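3.2 Tables and the change of room layout

The room in Notden is used for lessons in the morning and for meals at noon, so its furniture is moved many times in one day. We chose the long table as our main object of study. It is too wide for one carrier to hold well, and its top has no handles.
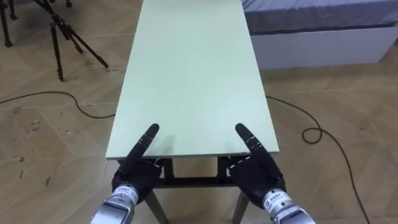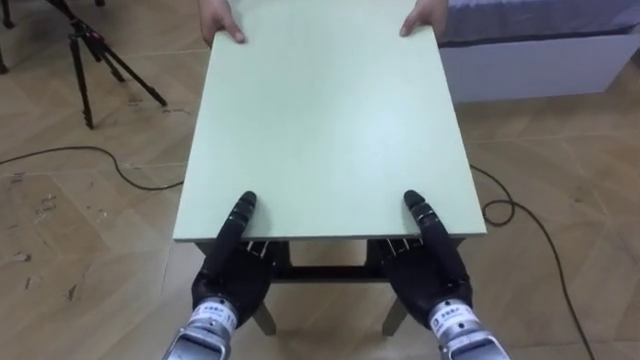

Figure 2. The pale mint-green top of the table type studied in Notden.

We recorded 30 changes of layout during August. In 17 of them, the carriers stopped at least one time before the table reached its new place. Most of these stops happened near the door, where one carrier must walk backward. A similar difficulty was reported for the Zeminow dining hall, but the tables there are shorter and the comparison should be made with care.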